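About Akeck

Testing grippers, arms, cameras and controllers for people who have to choose between them

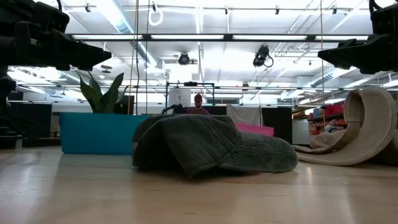

Akeck compares robot hardware for companies that are about to buy it. We started with grippers, and grippers are still most of what we do. A customer sends us the parts they are considering, or a list of them, and we run them on the same bench with the same objects and write down what happened. A lot of that work is done with soft goods. A dark terry towel bunched up on a pale wooden surface, with a thick rolled rug half open beside it and a black gripper on either side, is an ordinary setup for us. Towels and rugs fold over themselves, hide their own edges and never sit the same way twice, and they show up differences between two grippers that a box or a bottle will not.

How we started

Liam McGrath spent several years fitting arms on packing lines and kept being asked the same question, which was whether the gripper in the catalog would hold the customer's product. Usually there was no way to know without buying one. He rented a unit at Drarnholm, put in a single arm and began testing for two customers he already knew. Aisling Brennan joined the next March to look after cameras and software. She wrote the logging program we still use, and she now runs the test floor day to day. Liam handles quotes, customer visits and most of the fixture work.

What we test

Grippers: parallel jaw, soft finger, suction and needle types. We look at grip force, how far off center an object can be before the pick fails, pad wear, and how long it takes to change the pads.

Arms: mostly small and mid-size, singly or in pairs. We check repeatability at full reach and at half reach, with the gripper mounted, because the number changes once there is weight on the end.

Cameras: overhead and wrist-mounted. Glare off a shiny work surface is a common cause of bad picks, so we test under bright overhead tubes as well as in softer light.

Controllers: cycle time, recovery after a stop, and how the controller behaves when a cable is pulled in the middle of a move.

How a comparison runs

Each part gets the same set of tasks in the same order. For soft goods the standard set is 449 picks per gripper. A person stays on the floor throughout to reset objects and note anything the log would miss, such as a jaw that pinches the cloth and then lets it creep. A failed pick is recorded as a failed pick, including the ones that were our own fault – those are marked so the customer can leave them out if they want to.

Our longest job so far was for Breathnach, a linen rental firm that wanted to know which of 3 grippers could take a folded towel off a stack without bringing the next one along. That came to 3707 picks with the repeats. The report recommended the cheapest of them with different pads.

The Vustlow rig

Vustlow is our name for the two-arm test frame. It lets us swap a gripper without recalibrating the cameras, and both arms can run different grippers on the same object. We built it for our own use and do not sell it. Drawings of the mounting plate are available to customers who want to repeat a test on their own site.

Who pays us

The company that asks for the comparison pays for it. We do not take commission from makers or resellers, and we return or buy any hardware we are lent. Makers can book tests of their own products and get the same report as anyone else.

Visiting

We are in Unit 451 at Drarnholm. Customers are welcome to watch their own tests – mornings are best, as the arms are usually running by 9:30. Please bring samples of the real product if you can, including a few damaged or badly folded ones. Closed shoes are required on the test floor.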